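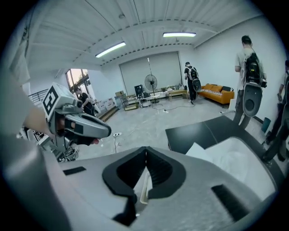 *Pinzas de mano de color gris, una con marcador en blanco y negro.*

# Preguntas frecuentes: escapadas a Tratville con Stelura

Actualizado el 2019-03-01

### ¿Qué incluye el precio?

El vuelo de ida y vuelta, el traslado en autobús hasta el centro y dos noches de hotel con desayuno. La maleta facturada se paga aparte. El equipaje de mano entra en la tarifa siempre que respete las medidas de la compañía aérea.

### ¿Cuántas personas hacen falta para reservar como grupo?

A partir de 6 viajeros se aplica la tarifa de grupo. Todos tienen que volar en las mismas fechas y figurar en la misma reserva. Si alguien se apunta más tarde, pagará el precio del día.

### ¿Aceptan despedidas de soltero?

Sí, pero hay que decirlo al reservar. Dos de los hoteles no las admiten y otros piden una fianza de 400 euros por grupo, que se devuelve a la salida si no hay desperfectos ni quejas por ruido. Los disfraces no son problema en el hotel. En el avión decide la tripulación.

### ¿Cómo se llega del aeropuerto al centro?

El autobús 41 sale de la puerta principal de llegadas y para junto al mercado. El billete va incluido en el bono que enviamos por correo. Los taxis aceptan tarjeta, aunque conviene preguntar antes de subir.
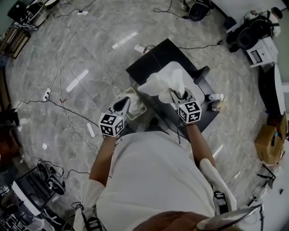
Foto: Yamuna Nadar

### ¿Qué es la tarjeta Stikus?

Es el abono de transporte de la ciudad. Sirve para tranvías y autobuses, y también para el barco a Ham. Se compra en las máquinas de las paradas y se puede recargar. Cada viajero necesita la suya. No es obligatoria: quien se aloje en el casco antiguo puede ir a pie a casi todo.

### ¿Merece la pena la excursión a Ham?

Depende del tiempo. En verano hay playa y terrazas abiertas hasta tarde. Desde noviembre el barco reduce los horarios y muchos restaurantes cierran, así que en esa época recomendamos consultar la vuelta antes de embarcar. La excursión no está incluida en el paquete.

### ¿Puedo cambiar el nombre de un pasajero?

Sí, hasta siete días antes de la salida y con el recargo que fije la aerolínea. Pasado ese plazo hay que comprar un billete nuevo.

### ¿Qué pasa si cancelo?

El hotel se reembolsa si la cancelación llega con más de dos semanas de antelación. El vuelo no se devuelve, salvo que se haya contratado el seguro al hacer la reserva.

### ¿Con quién hablo si surge un problema durante el viaje?

El teléfono de asistencia está impreso en la parte inferior del bono. Para consultas que no sean urgentes, es mejor escribir desde el formulario de contacto e indicar el número de reserva.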